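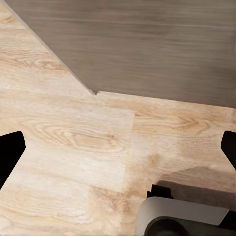 Setting up the wrist view in the Dollum simulator kit

Last updated 20 December 2020

This tutorial is for those who bought the Dollum kit and want to make the first practice runs in simulation before they connect a real arm. I use the Judex gripper model, because it comes with the basic license. If you have the Bradance gripper, the steps are the same but the menu has other names for the fingers.

What you need
Dollum kit, build 2755 or newer
The Judex gripper model (already in the installer)
A computer with 6 GB of free disk space
The Esteves texture pack, optional

Step 1. Install and open the bench
Run the installer and accept the default folder. When I chose another folder, the program did not find the textures and the table was plain gray. After the first start, open Scenes and choose Bare Table. Please do not add objects yet. It is much easier to judge the camera when the table is empty.

Step 2. Attach the camera to the wrist
Open the Robot panel, click on the last link of the arm and choose Add Camera. The new camera looks straight along the wrist axis. In this position the housing can cover a big part of the picture, so tilt the camera in small steps. A piece of the housing in the corner is no problem for most tasks, but the space between the two fingers must stay free.

Save the position with the name of the task. I did not do this at the beginning and lost one evening of work.

Step 3. Open the gripper
Set the gripper slider to the maximum and look at the wrist window. With the fingers fully open you should see one black finger at the left side and one at the right side, with the table between them. They do not need to show the same amount. If one finger is missing completely, the camera is turned too much, and you correct it with the Yaw field - 2 degrees is usually enough.

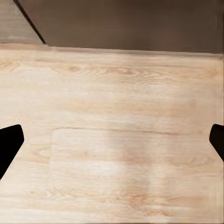

Move the arm a little with the arrow keys and compare the views. The fingers must stay at the same place in the window while the table moves behind them. When the fingers move also, the camera is attached to the wrong link and you must repeat step 2.

Step 4. Check the table texture
The standard wood has a strong grain, and I like it for this test because it is easy to see motion on it. You can find places where one piece of the texture meets the next one. This does not disturb the physics, only the look. With the Esteves pack you can choose 4 other woods under Materials.

Step 5. Record an empty run
Press Record, drive the arm over the table, press Stop. Play the file once from start to end and look for jumps in the movement. If you find some, lower the shadow quality first and the window size second.

Is the kit worth the money?
For learning, I would say yes. The camera tools are good and the gripper model opens and closes smoothly. The manual is weak - the page about cameras describes an older menu, and this is why I wrote my own steps. Support answered my two emails, but slowly. Those who only need to show a robot to a class can stay with the basic license. The bigger license adds a second arm and export of the recordings, and I have not tested it yet.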